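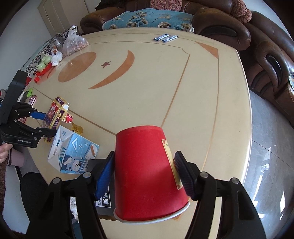 **To:** homegrippers list
**From:** Jaxon Paquette
**Subject:** Re: [homegrippers] pad material, and what are you all picking up?

Hi all,

Sorry for going quiet, January ate me. Iveta asked a bunch of good questions and I've been meaning to sit down and answer them properly, so get a coffee.

> On Tuesday, Iveta Murín wrote:
>
> I've got the hand-held version of my gripper closing nicely, but anything
> soft gets away from me or gets crushed. I'm on my third set of pads. Smooth
> silicone squeaks and slides, foam tears. What is everybody using? And does it
> matter if the left and right pads are different?
>
> Also, what do you practice on? I've been using wooden blocks and I'm so bored
> of wooden blocks.
>
> Iveta

OK, pads first. Ribbed rubber, ribs running across the direction the thing wants to slide. I cast mine in a printed mold and the first batch was awful (bubbles everywhere, I was stirring like I was making pancakes). The second batch I mixed slowly, let sit for 8 minutes before pouring, and those are the ones I still use. If you don't want to cast, Emilian swears by the Plemell strip you can cut with scissors. I tried a piece he mailed me and it's good! A bit stiff for paper cups, fine for everything else.

Mismatched pads: I wouldn't lose sleep over it. I ran a soft one against a hard one for weeks because I'd glued one on crooked and had to peel it off, and the only real difference was that light stuff crept toward the soft side as I squeezed. Once you've noticed it you steer for it without thinking.

Now, blocks. Please throw away your blocks. Raid the kitchen! Snack packages are the best thing I've found, and they're cheap, and you get to eat the training set. A sealed bun wrapper has slack in it, so if you pinch high you get a fistful of crinkle and the bun swings around underneath. Go for the middle and come in with both fingers low, almost brushing the table. Drink cartons are the other good one. They don't give much, but they like to tip if one finger gets there before the other, and that will tell you very fast whether your linkage is symmetrical. Mine wasn't. I had a pivot hole drilled 2 mm out and had been blaming my wrist for it.

Put the bun right up against the carton once you're comfortable with each one alone. Getting a finger down into that gap without shoving the neighbor is the hardest thing I do on a regular basis, and I still mess it up plenty.
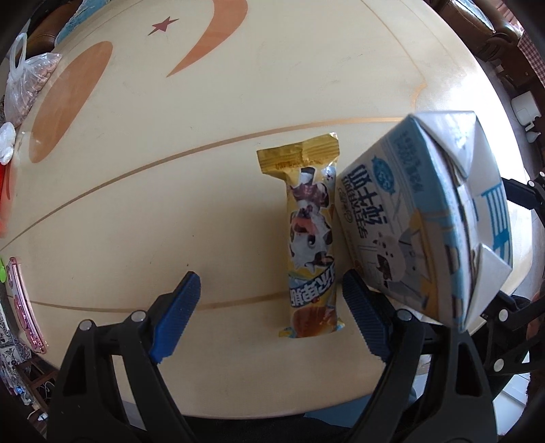
*Bun and carton, fingers open.*

Paper cups deserve their own paragraph. Upside down is easier than right side up, at least for me, and I think it's the taper, you get a feel for where the pads want to settle. Squeeze till it just stops slipping and then quit squeezing. I put a softer return spring in the trigger for this (from the Lachance assortment, the 125-piece box, which I've now bought twice because I dropped the first one down the stairs) and it made a huge difference to how much I can feel.

Karine, you asked off-list about the pivots. Plain pins, a drop of light oil, nothing fancy. I did try little bearings and they were lovely and smooth and also added enough width that the fingers wouldn't fit between things anymore, so out they came. If yours are sticking after a while, pull the pins and look for plastic dust before you start redrawing anything. I redrew mine. It was dust.

Two things I haven't solved, and I'd love ideas:

- Foil. Anything in shiny foil skates right off the ribs unless I squeeze way harder than I want to. Dosevent sells a tacky coating, has anyone put it on cast rubber? Does it peel?
- Flat sachets lying on a bare table. I can get them if I drag one to the edge, which feels like cheating. Mélanie Chisholm had a thin fingernail piece on her old build, Mélanie, are you still on here? Do you have the file?

My current finger files are on the Flustenik share, in the folder with my name on it. Take rev 54 and ignore the ones above it, I was tired. The hole spacing is fixed in there but the trigger is still the old shape, so sand the inside corner or it'll chew up your finger.

Iveta, send pictures of your linkage if you get a chance, from the side with it half closed. I've got a hunch your fingers are tilting at the end of the stroke and that's where your soft stuff is getting away.

Jaxon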